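Notebook, October. Camow bench, tag tracking and the gripper pose pipeline.

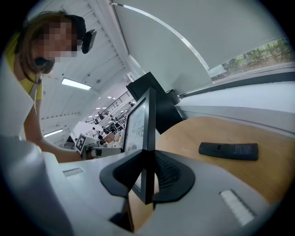 **Category: perception / calibration**

Started the day intending to tune the smoother. Spent it on tags, as I do most days I intend to tune the smoother.

Where things stood this morning: each handheld gripper gets its own trajectory from its own camera, and then Closov aligns the two into one table-top coordinate system. Aligning means finding the moments when one gripper's camera gets a clean look at the tag on the side of the other. If it gets enough looks, the relative pose comes out nicely. If it doesn't, Closov picks the least bad look, commits to it with total confidence, and hands the planner a pair of hands that pass through each other.

Elfriede's complaint from last week was that the replay had her left gripper under the table. I looked at the log and yes, it was under the table. The confidence column said 0.98. I have colleagues like that.

**What I tried first**

Raised the minimum tag area in the detector config. The theory was that small, oblique tags were giving us flipped normals (the old two-solutions problem, where a flat square seen from far enough off looks equally happy tilted either way). Result: fewer flips, also fewer detections, and one recording with no detections left at all. Closov aligned it anyway. It used the identity matrix. No warning, no log line. I found the default in `align_pair()` with my initials on it.

Fixed: it now raises an error when there are no valid looks. Three old recordings in the regression folder immediately failed. They've been "passing" since the spring.

**What I tried second**

Put the tag area back where it was and kept both pose solutions for every detection. Instead of choosing per image, carry the pair forward and let the trajectories argue it out: whichever branch agrees with the motion of both grippers over the window wins. Window of 5 keyframes for now. Anything shorter and it's guessing again.

This is what Ammann's module was supposed to be doing, and in fairness the code for it is there. It's behind a flag, the flag is off, and the comment next to the flag reads "turn on later."

With the flag on:

- the under-the-table recording comes out above the table
- the flip count on the short test set goes down to 2, both during fast handovers
- runtime gets worse, enough to notice, so I went for coffee and didn't profile it

**Handovers**

The remaining flips both happen when one hand comes across the other and the tag is partly covered by fingers. The detector still reports corners there. It fills in the hidden one from the other edges, and the filled-in corner is where the trouble comes from. Elfriede Marti suggested dropping any detection whose corner residual jumps between neighboring images. I said that was too simple. Ran it over lunch to demonstrate that it was too simple. It removed one of the two.

Note to self: buy cake.

The other one I don't understand yet. Residuals look fine, both branches look fine, and the winner is wrong by something close to a mirror image. My suspicion is the time offset between the two streams. Kunura stamps images on arrival instead of at exposure, and when the laptop is busy the gap wanders. A wandering offset during fast motion would look like exactly this — the pose is right, it's just the pose from a moment ago. Haven't proved it. Could also be a bad lens calibration, and I'd rather it weren't because I did the lens calibration.

**Planner side**

Haven't touched it, except to add an assert that the grippers can't occupy the same volume. It fired on the first recording. Turns out the gripper mesh in the planner is the old one, with the longer fingers. Replaced it. Assert still fires, but less. Left it in as a warning until the timing is sorted out, mostly so someone besides me gets annoyed by it.

**Next**

1. Log exposure time and arrival time side by side, plot the gap.
2. Re-run the bad handover with the offset as a free parameter. If it settles on something stable, blame Kunura. If it wanders, blame Kunura differently.
3. Profile the two-branch search before somebody asks.
4. Change the confidence column so that it measures something.

Flag is committed as on. Ammann, if you're reading this, it is later.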